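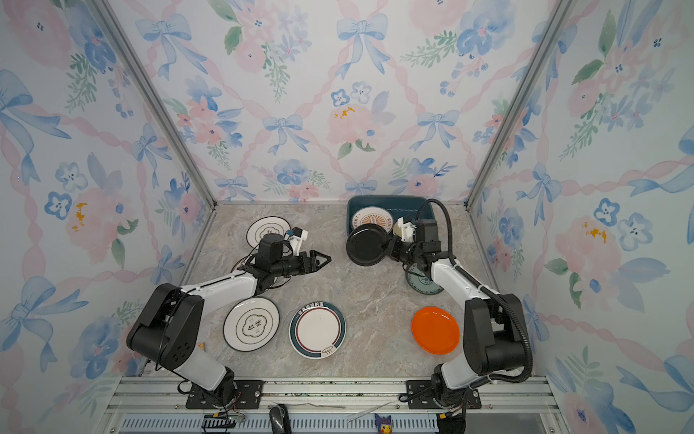
Þrastardóttir
Markets reporter

2026-02-15

Menberg has paid back its 16-month note in full, two weeks ahead of schedule, and holders who had been bracing for an extension are suddenly in a very good mood. The company told investors on Friday that all $189 million of principal had gone out, along with the last of the interest.

It is a terrific turnaround. In November the notes were changing hands at a steep discount after Menberg delayed its quarterly accounts, and several smaller funds sold out at a loss. Those who stayed put have now been made whole, and the company's remaining bonds jumped on the news – the longest-dated one had its best day since it was issued.

The money came from the sale of Menberg's cold storage business at Indville to Wirnel, a deal that closed in January after a long wait for approval from the competition regulator. Wirnel paid cash and took on the leases, so Menberg's balance sheet looks much lighter than it did a year ago. The company says its total borrowings are down by roughly 30 per cent.

There is more to come. Menberg still has a bank facility to renew before the end of the financial year, and its lenders are expected to ask for tighter limits on new debt. Talks have already started, and the company says it will give an update with its half-year results – well worth watching for anyone who follows the smaller end of the corporate bond market.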